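Keep the Sunday closing in Trindusberg

I have lived in Trindusberg for eleven years, and in my first winter I disliked the Sundays very much. I came from a city where you could buy a light bulb at midnight. Then one Sunday I stood before the closed door of the Hollora supermarket with an empty bag and I thought, what kind of a place is this?

Now the town council wants to let all shops open seven days a week. The vote is in March. Many of my neighbours expect me to be glad, as a foreigner and as a person who once complained loudly. I am not glad, and I would like to explain it.

The argument for opening is always about freedom. Nobody is forced to shop, they say, so who is harmed? But I worked for 3 years in a shop myself, in the evenings, when my language was still too weak for an office. I know how free the choice is when the manager hangs the new plan on the wall. You may say no one time. The second time you will notice that you have fewer hours the next month.

My friend Babar Chaudhry has the small hardware shop by the bridge. He collected signatures against the change and received 386 of them, which is a good number for a town of our size. He told me that if the big shops open, he must open also, and he has only himself and his daughter. The same money will be spent, he says, but spread over one more day, and he will pay for the heating of that day.
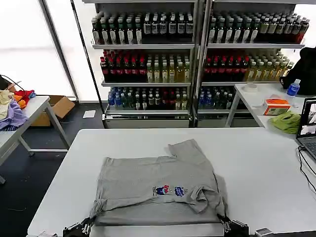
I do not agree with him in everything. Babar believes that the customers will stay loyal, and I believe that customers are tired people who go where the light is on. I am such a customer. If Hollora is open on Sunday, I will certainly forget the milk on Saturday, and I will go. This is exactly my fear. A rule which holds for all of us protects me a little from my own laziness.

There is also the matter of quiet. On Sunday mornings the delivery lorries do not come up our street, and from my kitchen I can hear the river. My mother-in-law is 61 and still sings in the choir, and after the singing they walk to Moen and back, all together, including two women who work at the tills during the week. On which other day could they do this? A free Tuesday is pleasant, but on a free Tuesday your friends are at work.

I know that the closing is hard for some people. The nurses at the hospital work long shifts, and parents who live alone with children have little time on Saturday. For them I would support that the small shop at the station stays open longer than now, perhaps until eight in the evening. The pharmacy already takes turns with the one in Moen, and this works well enough.

What I ask of the council is only that they speak with the people at the tills before they vote. At the public meeting I heard two owners and a man from the tourist office, but not one shop assistant. The meeting was at five in the afternoon, when they were all working.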